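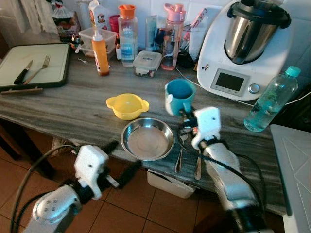 My worktop before the great clear-out. Teal mug stays, don't even ask.

Small kitchen, everything lives on the worktop. Help!
Posted 1/10/19

vurnari_kate
Hi all, long time lurker. We moved into the flat with this grey marbly worktop that I love and can hardly ever see, because it all ends up on there (food tubs along the tiles, squeeze bottle, drinks bottles, chopping board, whatever bowl I last used). I've got 400 quid to spend and I keep looking at wall shelves. Where would you start?

Pliteck
Start with the back row. Stacked tubs along the wall are the killer, you lose a good strip of worktop and then everything else creeps forward to the front edge. Lids in a drawer, tubs nested in a cupboard. Costs you nothing!

astholm7
Don't agree with that. If she packs lunches she'll want the tubs out. I'd go for a rail under the wall units and hang the board and the towels off it. Mine's been up 7 years and hasn't budged.

Pliteck
Rails over tiles look like a chip shop, sorry.

astholm7
Rude. Some of us like chip shops.

Liam Ó Briain
Is that a bottle with blue liquid in it at the back, in with the food? Whatever it is, if it's for cleaning I'd have it under the sink before you spend a penny.

vurnari_kate
Fair point Liam, moving it tonight. And yes I do lunches, so the tubs need to be somewhere I can grab them half asleep. Does anyone know if you can drill these tiles without cracking them?

astholm7
Tile bit, masking tape, no hammer setting, go slow. Measure the rail twice, I had to fill a hole and it still annoys me.

Pliteck
Or stick-on hooks, if you must hang things. I'd still do the cupboard first and see what's left.

vurnari_kate
OK, cupboard this weekend, then I'll price up a rail. The yellow bowl is going to my sister whether she wants it or not.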